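Wound Care for Community Health Workers
Handout 4: How skin closes

Read this before the practical session. Bring your notes on dressings from Handout 3.

A cut through the skin heals in overlapping stages. Bleeding stops first, as platelets clump and a clot forms. Inflammation follows, and the edges turn red, warm and a little swollen. This is normal in the first 48 hours. New tissue then fills the gap, and over the following months the scar gains strength. It never gets back to 100 percent of the strength of the skin it replaced.

Closing a wound brings the edges together so there is less gap to fill. Stitches, staples, strips and glue all do this. Dirty wounds and most bites need to be assessed before anyone decides to close them.

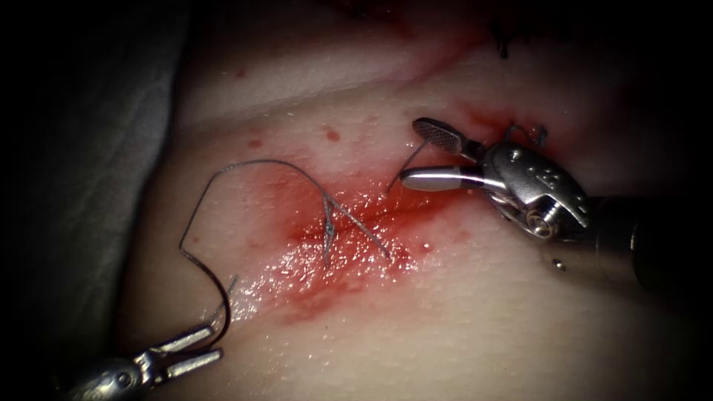
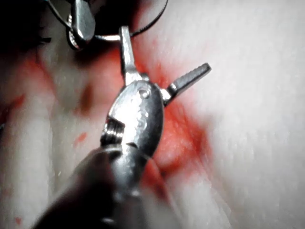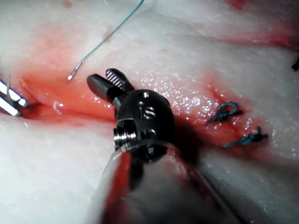 Akash Prajapati asked whether redness on day two always means infection. It doesn't, he was told, but redness that keeps spreading, pus, fever or pain that gets worse should go to the clinic the same day.

Home care
Keep the dressing dry for the first day unless told otherwise. Wash hands before touching it. Do not use peroxide on a healing wound. Smoking and poorly controlled diabetes both slow healing, so ask about them at each visit.

Written answers to the review sheet are due 7th June. It is marked out of 25, and 12 is a pass.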